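We use cookies to keep you signed in and to measure traffic. Accept all / Manage settings

Themis Koutsoukos
Thread, 22 posts

1/ Spent most of a day at the Altov open day in December. They do training data and control software for mobile manipulators. Long thread, mostly about chairs, some about wrist tracking. Skip it if you only care about arms on pedestals.

2/ Background for new followers: I work on grasp planning at Osmont. We buy data, we don't collect it. So I went to see how the people on the other end do it, and whether their numbers mean what I had assumed they mean.

3/ The program had two halves. Morning: human demonstrations of furniture tasks in a seating area. Afternoon: a talk on the policy trained from them, then playback on a robot in a separate lab. I got more out of the morning.

4/ The task of the day was called "clear and reset." Pull a chair away from a table, move it to a target pose, bring it back. It sounds trivial. It is a two-handed task on an object with a lot of holes in it, on a floor whose friction you don't control.

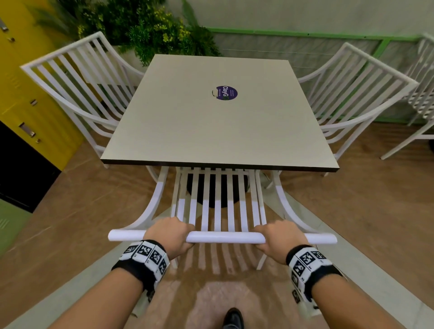 5/ Bimanual chair handling has a grasp selection problem that single-arm people tend to underrate. You want both hands on one rigid member, far enough apart to control yaw, close enough that neither wrist runs out of range. The demonstrator had both hands over the rounded top rail from behind, one either side of center, which is what most people would do without thinking. The vertical slats below it are a poor second choice. A parallel jaw would fit between them, but you would be steering the chair by its thinnest parts.

6/ The wristbands carry printed square markers on white panels, wrapped around a black band. The head camera sees the markers, and the solver recovers a wrist pose from whichever faces are in view. It is old technology. It is also cheap, and when it fails it usually fails visibly.

7/ I asked why they don't use pure hand tracking from video. Answer: they run both and compare. Hand tracking is good until the fingers go behind something, and curling your fingers around a rail puts them behind something for the whole task. The wrist stays exposed.

8/ The comparison is logged per clip. If the two estimates disagree by more than a threshold, the clip goes to a person for review. They would not give me the threshold. Fair enough.

9/ On slatted furniture in general: it is unpleasant for depth sensors. You get returns from the slat, returns from the floor behind it, and a band of mixed pixels at every edge. Then the slats throw stripes of shadow on the floor and your segmentation model draws chairs where there are no chairs.

10/ Altov's position is that this is a reason to collect there. A solid chair back would give cleaner depth and a policy that breaks in the first cafe it visits. I agree with the argument. I'd want to see the same policy on a solid chair before repeating it to anyone.

11/ Part two of the task is a regrasp. The demonstrator stops using the backrest and takes the chair by the seat. This is where I started taking notes properly. 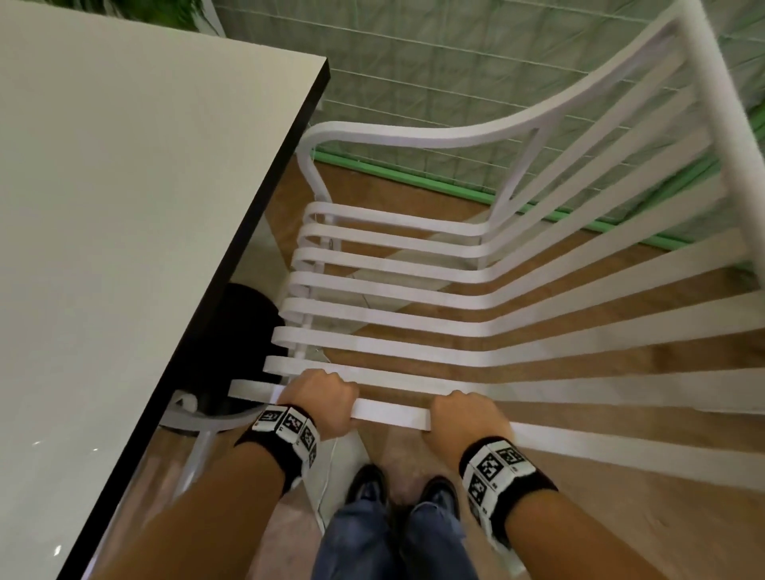 Seat grasp. Both hands over the front slat, fingers curled, marker bands on both wrists.

12/ Why the regrasp matters: with the hands on the top rail you can tilt and drag. With the hands on the seat you can lift or turn from low down, but the backrest is now a large lever you are not holding. The load at the wrists is different and the video tells you nothing direct about it.

13/ There is no force sensing on the bands. I asked twice, in case I had misunderstood. Pose only. Force is inferred later, in simulation, from object motion and an assumed mass. The assumed mass is entered by hand for each furniture model.

14/ Someone from Pollock (they make grippers, they were there in numbers) asked what happens if that mass is wrong. The engineer said the policy learns to be too gentle or too rough, and that they randomize mass in training to cover for it. The Pollock person wrote that down at some length.

15/ My own question was about footwork. A person moving a chair also steps. The feet and the hands are coupled, and a head camera pointed down at the work picks up the feet only part of the time. Altov treats base motion as a separate signal, derived from camera motion. So head turns have to be removed first.

16/ That step is the weakest in the pipeline, in my opinion. If you look up to check the route while walking backward, the solver has to split one motion into neck and base. They showed us a plot where it went wrong. I respect them for showing the plot.

17/ Numbers, as given in the talk. 80 demonstrations per task variant. 4 variants for chairs. Median clip length 9 seconds after trimming. Trimming is manual. I would have guessed they needed more per variant, and I still think they do for anything outside that one kind of room. 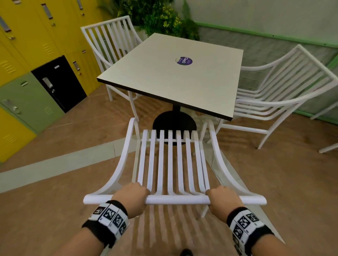 18/ Success is also judged by a person. The chair has to end up within a tolerance of the target position and facing the right way, with no contact with the table strong enough to move it. "Strong enough to move it" is decided by eye. I pointed out that a table on a heavy pedestal base and a table on light legs would give different labels for the same bump. They said yes, and that the next version of the protocol, Taltlow, will track the table too.

19/ The playback on the robot was fine. Five attempts, slow, in a lab with flat lighting. It pulled the chair back cleanly each time. It returned the chair crooked on two of them, and those were counted as failures. The seat regrasp was not attempted on hardware. They said so before we had to ask.

20/ What I am taking home: the wrist poses are better than I assumed, the base motion is worse, and the success labels are looser than the dataset card suggests. We will keep using the first and will re-derive the second ourselves.

21/ If you buy this kind of data, ask your supplier who trims the clips and what instructions they get. Start of motion and start of contact are different frames, and we have been treating them as the same one for nearly a year — my mistake, since corrected.

22/ Replies are open. I can't share the slides. The friction question several of you have sent me already: no, they don't measure it. They note the floor type in a text field.

Back to top
Contact | Terms | Privacy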